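Write the rule down before you buy the second arm

I have been promising this one since June so it's going up as is, typos and all. Complaints to the usual address.

The argument is short. Most shops doing small part assembly with robots have safety rules. Binders of them. Fencing, speed, stop buttons, who holds the key. Good. Keep those. What almost none of them have is a written rule for the work itself - what counts as done, what counts as a failed try, what the person standing by is allowed to touch and when. That part lives in somebody's head. Usually the head of whoever set up the cell, and that person goes on vacation.

I've been going around and around on this with Cosmin Ghiță at Gullunance, who thinks I'm a paperwork guy at heart. Maybe. His view is that good operators don't need a page telling them how to put a fuse in a box. Fine, agreed, a good operator doesn't. The machine isn't a good operator. The machine does what the last person taught it, and the last person was tired and it was 4:40 in the afternoon.

Fuses are a great test for this by the way. Cheap, tiny, hard plastic, and they either sit right or they don't. Except "sit right" is where the trouble starts. Ask three people. One says it's in when the blades are in. One says it's in when it's flush with its neighbors. One says it's in when you tug it and it stays. Three different jobs! Three different success rates out of the very same run, and all three people will put their number on a slide.

So, rule one. Define done. In writing, one sentence, with the check named. "Seated and holds against a light pull" is a rule. "Inserted correctly" is a wish.

Rule two, define the start. Where do the loose parts lie, which way up, how far from the box. I don't much care what the answer is. A fuse flat on its side is a different pick from a fuse standing in a tray, and if you let the start drift then you can't compare this month with last month. People hate this one. It feels fussy. Munro had a cell where the parts crept closer to the arm every shift, an inch here, an inch there, and everyone was very pleased with how much the cycle time had come down.

Two arms over a mat, one small black box of slots, small parts:
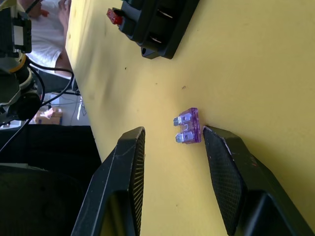
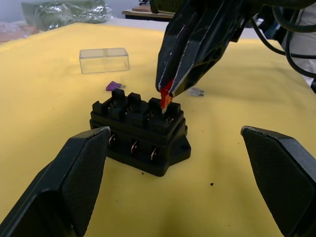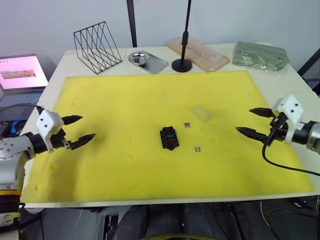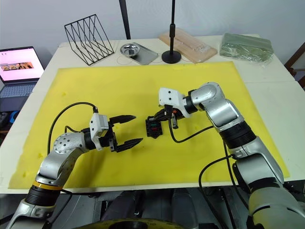

Rule three is who holds what. With one arm you bolt the part down and get on with it. With two arms you have a choice, and the choice needs to be written. Does one hand hold the box while the other pushes? Does the box sit free? If it sits free, how far may it slide before you call it a miss? I have seen a box get shoved most of the way across a table by a push that was logged as a success, becuase the fuse did go in. Sure it did. Try that on a line with a connector on the other end.

Rule four, hands. Human hands I mean. Everybody resets by hand, everybody nudges. Nothing wrong with a nudge if it gets logged as a nudge. What kills you is the friendly nudge, the one where the part is almost there and a person leans in and helps it along and the counter ticks up one. At Drirnetside they went back through 300 tries and pulled out 17 with a helping hand in them that had been counted as clean. Not fraud. Nobody had told them otherwise. There was no line on the sheet for it, so it went on the line there was.

Now they have a line for it. Took a minute to add.

Rule five, wear. Finger pads, mats, tips, the works. Write down when you look and when you swap. Most places swap when it starts slipping, so for the whole stretch before that you are measuring a worn pad and calling it the software. Pick a number. Prurkevis looks at theirs every 200 cycles and swaps at 2,000 no matter what, and yes they throw out pads with some life left in them. They also know what they're measuring. I'll take that trade any day of the week. A pad is cheap. An afternoon of arguing over whose code broke is not.

Same goes for the test parts. Push a fuse in and out of the same slot all week and the slot loosens up. By the end of it a fuse practically falls in. Congratulations on your improvement.

Cosmin's best objection, and I want to be fair to him here, is that rules written too early freeze the wrong thing. You write "one hand always holds the box" and six weeks later somebody finds a better way that breaks the rule, and now they need a meeting. True. I've sat in that meeting. But the fix is a date on the page and a name on the page, so anyone can see how old the rule is and who to go bug about it. Having no page doesn't make you flexible. It just means the rule changes without anyone noticing, and then the old numbers and the new numbers end up in the same chart.

His other objection is that operators won't read it. Depends on the length. One side of one sheet, big type, taped where the person stands. If it goes to a second sheet you've written a procedure and it will go in the drawer with the others. I would cut everything that says "ensure" or "appropriate" before I cut anything else. Ensure what. Appropriate to who.

And let the operators write the first draft. Engineers write the rule for the cell they drew. Operators write the rule for the cell that's there, with the cable that gets in the way and the corner of the mat that curls up. Then the engineer gets to ask questions. Goes faster that way round, and the sheet has the real words on it, the ones people on the floor say out loud.

On standards, the big official kind - they will get here eventually and I hope they're good. I wouldn't wait. An outside body can tell you how hard an arm may press on a person. It isn't going to tell you how flush is flush for your fuse in your box. That one's yours, and it fits on a sheet of paper, so go write it before the next batch of runs and send me a copy, I'm collecting them. Bad ones too.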